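# "The left arm was always a little late"

Soo-ah Tak works on two-armed handling at Jedby, a small company that trains robot arms in simulation before anything is tried on metal. In August her team had a fault that took them over 35 working days to find. I met her on a Saturday morning in the Jedby kitchen, with her colleague Renato Dagdag, who made the coffee and corrected her on two dates.

The fault was in a controller they call Lerkden. It tells both arms when to close and when to let go. In simulation it passed everything. On the real bench, in trial 1,252, the left arm kept moving after the right one had stopped, and it pushed a fixture off the table.

"Renato was standing maybe one meter away," Tak says. "The fixture fell near his foot. He was wearing the shoes, so he was fine, but I didn't sleep well that night."

Dagdag is more relaxed about it. "It was a small piece. But I pressed the stop button and I had the feeling that the arm was thinking about it. For me this was the worse part."

They closed the bench the same afternoon and went back to the simulation. The first idea was a worn cable, the second was a bad force sensor. Vittoria Cocco, who maintains the hardware, changed both and saw no difference.

"Vittoria was quite angry with us," Tak says. "She told us, my arms are healthy, please look at your own code." 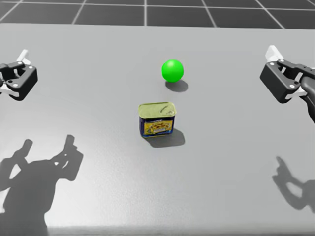

So they made the task as poor as possible. "One ball, one tin, two arms, a plain table," Tak says. "If you have twenty objects you can always blame an object. With two you must look at the timing." They ran this small task again and again, each time with a bit more delay in the messages to the left side.

With a delay of five milliseconds nothing happened. With 35 the left arm began to arrive late. When the delay became longer, the stop message waited in the same line as the ordinary motion messages, and the arm finished its old orders first. Their simulation had never shown this, for a simple reason: both arms received their messages in the same instant, with no network between them.

"We had a perfect world and we trusted it," Dagdag says. "The emergency stop should never stand in a line. I knew this from my school time, and I still didn't check."

The physical button does cut the power, but with a short wait so the arms can brake. They have now set the wait again, and the software stop has its own channel. Cocco asked for one more thing, a test with the delay switched on before each release. It takes most of a night.

I asked if the bench is open again. "For slow motion only, and behind the screen," Tak says. "Full speed we will discuss when Vittoria is back from her holiday – she has the key."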